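Folding Hand Towels to Fit a Shallow Shelf

3 comments | Share

The linen shelf in our hallway is 40 cm deep, and for years I folded hand towels the way I was taught: in half lengthwise, in half again, then once across. The result is a long packet that sits badly next to the bath towels and slides whenever the one below it is pulled out.

I changed two things in January. First, the crosswise fold now comes before the lengthwise one, while the cloth is still flat and the corners are easy to match. Second, I press from the fold toward the open side with the flat of the hand. Terry holds air, and pressing in the other direction traps it at the fold.

Borders remain a problem. They are usually a different weave from the body of the towel and shrink at a different rate, so the edges stop lining up after enough washes. I fold to the body and let the border overhang.
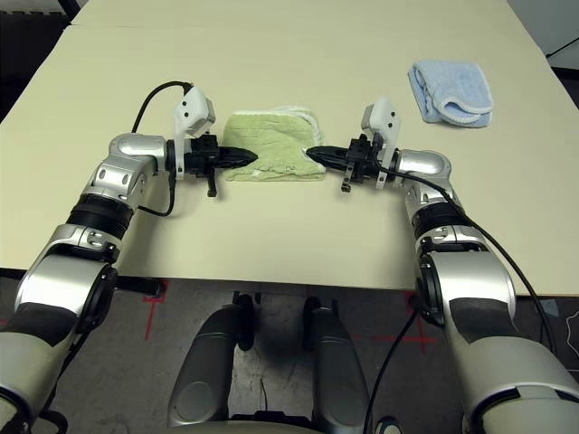
Brândușa Zamfir wrote in to disagree about the border: she folds it inward first, a strip two fingers wide, and says the stack stays square for longer. I tried it on Tuesday with the older set. The packet is thicker, and the shelf takes one fewer per stack.

Bath towels still go in thirds.

Share this post | 2 shares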